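Bookkeeper and Office Assistant, Part Time
Engebretsen Upholstery and Supply, Stungate

We are looking for a bookkeeper to take over the day-to-day accounts of a small supply business. We sell fabric, foam, webbing and hardware to furniture shops and to people who do their own chairs at home. Gunvor Engström has kept our books for many years and is retiring in June. She will stay long enough to train the new person.

The job is mostly desk work. Mornings are the busy part of the day, when the phone rings and the delivery slips come in. Afternoons are quieter and are set aside for invoices and bank matching.

What you will do

Enter supplier bills and customer payments, and match them to the bank statement.
Send invoices the day an order ships, and follow up on the ones that go past 30 days.
Run payroll twice a month for a small staff.
File sales tax and keep the certificates for our resale customers current.
Answer the phone when the front counter is busy.
Help with the yearly stock count. Our catalog has 3,302 item numbers, and the count takes us 2 days. Everybody works it, including the owner.

You will share the back office with Drita Angelovski, who handles purchasing. There is a door between the office and the shop floor, and most people leave it open.

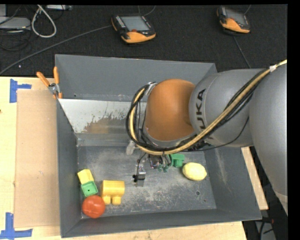 What we need from you

At least two years of bookkeeping work, paid or for a nonprofit.
Comfort with spreadsheets. We will teach you our accounting program.
Clear handwriting. Some of our older customers still get a paper statement with a note on it.
A degree is fine but not required. We will ask for two references and will call both.

Hours and pay

24 hours a week, 8:30 a.m. to 2:30 p.m., four days. Pay is $2,085 a month to start, reviewed after six months. There is a $1,000 payment at the end of the first full year. Paid vacation starts after 90 days. Parking is behind the building and is free.

How to apply

Send a resume and a short letter to Halvard Sundqvist, or drop them off at the front counter before 4 p.m. Please say in the letter when you could start. Interviews will be held here at the shop, and we will reply to everyone who applies.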